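のみもののシュワシュワは、どこから来るの?

みなさんは、のどがかわいたとき、なにを飲みますか。お水やお茶もおいしいけれど、おたんじょう日会やお祭りの日に飲む、あのシュワシュワしたソーダは、やっぱりちょっと特別ですよね。口に入れると、したの上でパチパチはじけて、鼻のおくがツーンとして、思わず目をぎゅっとつぶってしまう人もいるかもしれません(わたしは大人になった今でも、つぶってしまいます)。

さて、あのあわの正体は「二酸化炭素(にさんかたんそ)」という気体です。むずかしい名前ですが、じつはみなさんのすぐそばにあります。息をはいてみてください。ふうっ。今はいた息の中にも、ちゃんと二酸化炭素がまじっているのです。

では、どうやって気体を水の中に入れるのでしょう。ストローでぶくぶくふいても、あわはすぐに外へにげてしまいますね。そこで飲みもの工場では、水をよく冷やしておいて、強い力をかけながら二酸化炭素をとけこませます。気体には、冷たい水ほどよくとける、強くおされるほどよくとける、というせいしつがあるのです。おふろのようにあたたかい水では、なかなかうまくいきません。
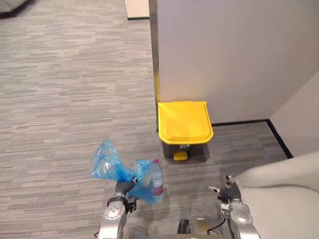 とけている間、二酸化炭素は目に見えません。ふたをあける前のソーダをよく見ると、あわがほとんど立っていないでしょう? ところがふたをひねると、プシュッ! 中からおしていた力がふっと弱くなって、とけていられなくなった二酸化炭素が、小さなあわになってつぎつぎに出てくるのです。ふったあとにあけると大変なことになるのは、みなさんもよく知っていますね。わたしも子どものころ、じゅうたんをびしょびしょにして、それはそれはしかられました。

人がソーダを作るようになるよりずっと前から、しぜんの中にもシュワシュワの水はありました。地面の深いところで二酸化炭素が水にとけて、いずみとなってわき出してくるのです。お話に出てくるレダーデールの谷にも、そんないずみがあります。村の人は石の階段を301段おりて、つぼに水をくみに行き、野いちごのシロップをたらして飲むのだそうです。帰りは301段のぼるのですから、くんだ水はさぞおいしいでしょうね。いずみの水は、場所によって少ししょっぱかったり、鉄のような味がしたりします。通ってきた岩の成分が、ちょっぴりとけているからです。

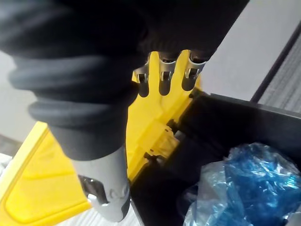 あわの話でもうひとつ知っておいてほしいのは、コップの中のどこからあわが出るのか、ということです。なにもないところから、とつぜんあわができるのは、じつはとてもむずかしいことなのです。あわには、はじまりの場所がいります。コップの内がわの細かいきずや、くっついた小さなほこりが、その場所になります。目をこらすと、同じところから糸のように、あわがつづけてのぼっていくのが見えますよ。金ぞくのスプーンを入れても、やっぱりまわりにあわがつきます。つるつるに見える金ぞくにも、細かいでこぼこがあるのですね。写真のロボットの手は、黒っぽいカバーの下から銀色の金ぞくの関節がのぞいていますが、ああいうぴかっと光るところだって、けんびきょうで大きくして見たら、きっと山や谷だらけでしょう。ほしぶどうがあったら、ソーダに一つぶ落としてみてください。しわしわにあわがたくさんついて、うきわをつけたようにうき上がり、上であわがはじけると、またしずんでいきます。何度も上がったり下がったりして、まるでおどっているようです。

ところで、ソーダがあのツンとした味になるのは、あわがはじけるからだけではありません。二酸化炭素が水にとけると、その一部が「炭酸(たんさん)」という弱いすっぱいものにかわります。したは、そのすっぱさと、ぴりっとするしげきもいっしょに感じているのです。気がぬけたソーダを飲むと、ずいぶんあまく感じませんか。ぴりぴりがなくなった分、さとうのあまさが前に出てくるのですね。

おうちでためすなら、同じソーダを二つのコップに入れて、ひとつは冷蔵庫に、もうひとつはテーブルの上においてみましょう。しばらくしてから飲みくらべて、どちらにシュワシュワが多くのこっているか、先に予想してから一口ずつどうぞ。レモンのしるを少したらしたり、こおらせたくだものを氷のかわりに入れたりすると、おやつの時間にもぴったりです。飲みおわったら、歯みがきもわすれずにね。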